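Wrist cable swap day on the left arm at Jiltow! Took the whole morning and most of my coffee.

The old cable had 400 runs on it and the jaws were getting lazy, so you'd ask for closed and get sort of closed (not great with a needle).

Step one is always homing. Then I set the tension, run 100 open-close cycles with no load, and set the tension again. New cable stretches, every single time.

Grip reading settled at 139 after the second pass. I like it a bit higher but Paltov says leave it, so I'm leaving it.

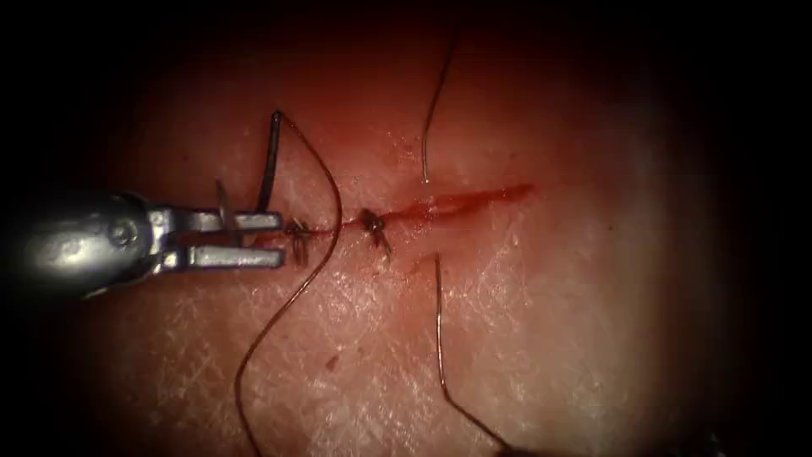 Next up is the wrist roll offset, which I've been putting off for days. I'll log it under job 211 with the cable stuff.

Also, if you borrowed the small hex driver from the Ibarra cart, please bring it back!!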